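The Piano Tuner Who Takes the Ferry

11 Apr 2023

When I asked the piano tuner of Worudport for an interview, she answered that she had time between two appointments, and that I should not expect stories about concert halls. "I tune for people who play after dinner," she wrote. "If this is enough for you, please come to Ambrosio and I will have the table by the radiator."

Ambrosio is a small café behind the harbor. She was there before me, with her tool bag on the chair next to her and a coffee she had already finished. She asked me not to print her name. Her customers know who she is, she said, and the others do not need a tuner.

She came to this work late. For many years she was employed in the office of a shipping company, where she typed cargo lists. In the evenings she played on an old upright that she had bought together with the apartment, because the seller did not want to carry it down the stairs.

"It was a Kindell," she told me. "Not an expensive one. The tuner came one time and he said that it was not worth the money to tune it. He was maybe right, but I was so angry that I bought a tuning lever by mail. I broke a string on the first evening. After that I was afraid of it for a month."

I wanted to know how a person learns such a thing alone. She shook her head. Nobody learns it alone, in her opinion. She found an older tuner in the next town who let her sit beside him on Saturdays — later on weekdays as well, when she had reduced her hours in the office. In the first year she was not allowed to touch the lever. She had to listen and say when she heard the beats between two strings slow down.

"You play two strings that should be the same, and if they are not the same there is a kind of wave in the sound. Wow, wow, wow. When you come closer, the wave becomes longer. At the end it lies down. I could hear it quite soon. What I could not do was to make it stay there. The pin turns, you are happy, you take away your hand and the pin goes back a little. This took me years."

She keeps a notebook of every piano. The last number she wrote, on the morning we met, was 2604. I asked if it meant 2604 different pianos, and she laughed. It is 2604 tunings, and some pianos are in the book so often that she does not need to read the old notes. But she reads them. She writes down the weather, the room, the pins that are loose, and also the dog, if there is a dog.

"The dog is important. Some dogs sing."

Most of her work is in Worudport, but in May she travels to Grullarholm, as she has done every year since the older tuner retired. The island has no tuner. She stays with a family near the church and goes from house to house, up to 80 pianos before she takes the ferry home again. I thought this was a lot for a small island, and she agreed with me.

"There was a teacher there long ago who believed that every child should play. The children are grandparents now, but the pianos did not leave. Where should they go? It costs more to bring a piano off the island than to buy another one on the mainland. So they stay, and they are full of salt."

I asked her what the salt does. It goes into the strings first, she explained, and makes them rusty where they touch the bridge. A rusty string can break when it is pulled up, so she lowers it slightly before she raises it. She showed me the movement with her hand on the table, so small that I had to ask her to do it again.

The money was a subject I had expected to be difficult, but she spoke about it easily. In her first year as an independent tuner she earned so little that she kept her desk in the shipping company for two mornings a week. The tools were expensive. The car was worse. Today she has enough customers, and in autumn she must say no to people, which she does not like.

"They call when the heating goes on. Everybody calls in the same two weeks! I tell them, please wait. Let the piano get used to the dry air, and then I come. Some of them understand it. Some of them call another tuner, and then they call me in January."

Does she use an electronic device? She does, for the first octave in the middle, and she is not ashamed of it. The rest she tunes by ear. A device does not know how a short piano wants its bass to be, she said, and a short piano and a long piano want different things. The old tuner was strictly against such devices, but he admitted in his last working year that his ears no longer heard the highest notes well. She has started to think about this herself. Every winter she has her hearing tested, and she wears ear protection when she works in the treble.

I also asked what people should do for their pianos, and I had my pen ready for a long list. It was a short one. Keep it away from the radiator and out of the sun. Do not put plants on it. Call the tuner one time every year, also when nobody plays. The last point is the one that people forget, she said, and a piano that has dropped for ten years needs two or three visits before it holds.

And what about the walls, the carpets, the size of the room? Here she became more lively than she had been in the whole hour. She believes that people blame the piano for many things that the room does. A hard floor and bare plaster make the treble sharp in the ear. A room with thick curtains makes the same piano sound tired. She had a customer who wanted to sell a good instrument because it was too loud, and she moved it to the other side of the room with the help of the son and a neighbor. The customer kept it.

"I am not an acoustician. I only clap my hands when I come in. People think that I am a little strange, but after one clap I know if I will have a headache in the evening."
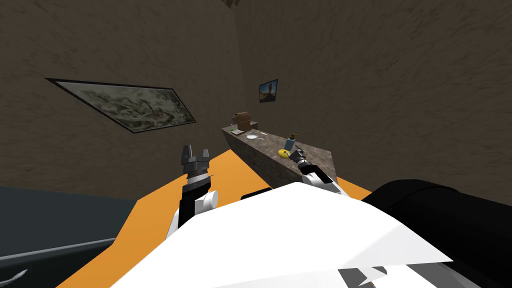
She looked at her watch then and packed the notebook into the bag. Her next appointment was an upright on the third floor, number 2605, without a dog as far as she knew. I asked if she still has the old Kindell at home. She has it. It was last tuned two years ago, she said, and I should please not write this — but at the door she changed her mind and told me I could.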